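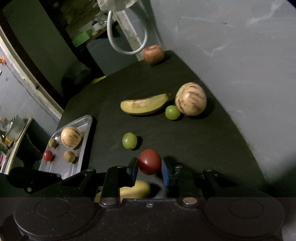 Slide 1: red fruit on a dark tabletop

Notes – fundraising emails, Witimley session, 4 October 2026

Start without the biography. They have it in the programme.

Ask who has been told that emails with a story raise more money. Wait for hands. Then ask who has seen the test. I expect fewer hands.

My trouble with the advice: it usually comes from people who sell stories. I sell them too, so discount me as well.

Slide 2. The Badex appeal, May. Two versions, 500 names each. One opened with a family, the other with the cost of the roof. The family got more opens. The roof got 2 more gifts. Do not let anyone call that a win for roofs – it's 2 gifts.

Slide 3. What Tavares did next. They sent the family version to all 2,000 on the list because the director liked it. Pause here. Jarmila Lukáč is happy for me to tell this one, but leave out the argument over the subject line.

Slide 4. Words I'd strike from any appeal: "transform", "journey", "vital". Read the Stovilent paragraph aloud, then read it again with those gone. Ask what it says now. (Very little. Let them get there.)

If short of time, skip slide 5 and go to the thank-you letter.

Thank-you letter: who signs it, when does it go, does it ask for money again? I doubt the second ask does much good so soon, though I can't prove it. Say so.

Questions. Someone will bring up open rates. Ask what they did with the last lot.

Handout is by the door, one each.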